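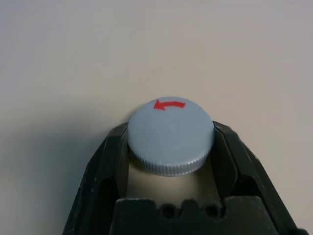

Report on the Spring Visit to the Cordeiro Packaging Rooms, Clurnwood

Members of the Pudadau Household Goods Society visited the Cordeiro premises at Clurnwood in April. The party was received at the main entrance by Ferenc Medve, who conducted the tour.

The first room is given over to closures. Members were shown how a ridged side improves the grip on a round cap, and how an arrow printed on the top tells the user which way to turn it. Mr. Medve noted that red was preferred for such markings on pale plastic. The reference shelves hold 723 caps and lids, of which 575 have been cataloged.

The party then proceeded to the table room, where small containers are examined. The tables are plain and beige, and are set together in panels so that the working surface can be extended.

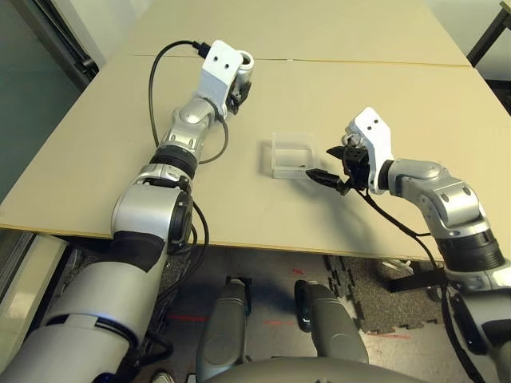

A small transparent plastic box on the near panel of the table.

Discussion turned to clear boxes for kitchen and desk use. Several members asked whether the Volla range would be offered in a larger size. Mr. Medve replied that a first run of 600 was under review. Tea was served at the close, and the party left at 4:30 p.m.

Comments (3)

Marge P.
Will the closures room be open again in the fall? I missed the sign-up.

dlw
Those arrows help my mother a great deal. More makers should print them.

T. Oakes
Please add parking details next time. The rear lot was full.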